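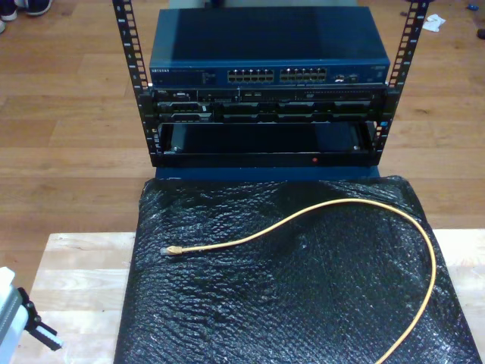 April, rack cell, afternoon

Picking up from yesterday's note. Goal is still the patch cable task: grasp the connector, bring it up to the switch, line up with a port, push in. Today was all software, no hardware changes.

Port detection first. The old detector was trained on crops from the Tuncombe set and it keeps confusing the square holes in the rails with ports whenever the camera is low. I masked the rails using the rack pose estimate and the false hits went away, but now if the pose estimate is off by a hole the mask eats the end columns of ports too. Waqas suggested fitting the port grid as one object, two blocks of two rows by six, and scoring the whole fit. Did that after lunch. It is slower but the column assignment stopped jumping between cycles. Keeping it. Branch is warraich-grid, not merged.

Connector pose is still the weak part. The clear plastic gives almost nothing in depth, so the estimator locks on to the yellow boot and guesses the rest from the CAD offset. Good enough to grasp, not good enough to insert. The black bubble wrap doesn't help the depth either, lots of speckle off the folds. Lingyun wants to keep it under the cable for now so the policy sees an uneven surface. Fine, but I'm logging depth dropout per run so we can compare later.

Ran 18 attempts with the new grid fit:
- grasp OK on all but 2, both times the fingers closed on the cable behind the boot
- 6 full insertions
- the rest got to the switch face and stalled in the search spiral

The stalls all look alike in the force log. Contact, spiral starts, lateral force builds up, then the controller times out before it finds the opening. I think the cable is pulling on the connector as it lifts and we aren't compensating for it. The tare happens before the lift. Moved it to the pre-insert pose and waited 650 ms for things to settle before reading. Only had time for a couple of tries with that, no numbers worth writing down.

Planner: Destulow still returns the long way around the right rail about as often as the short one. Added a joint-distance cost, weight picked by hand. Needs a proper sweep.

To do
- rerun the same start poses with the late tare
- latch orientation check before approach, currently assumed from the grasp
- ask Waqas if the Distthorpe recordings have force at full rate or downsampled
- Lingyun: please don't rename the log fields again until the dropout script is in
- the empty slot under the server shows up as free space in the collision map, add a keep-out box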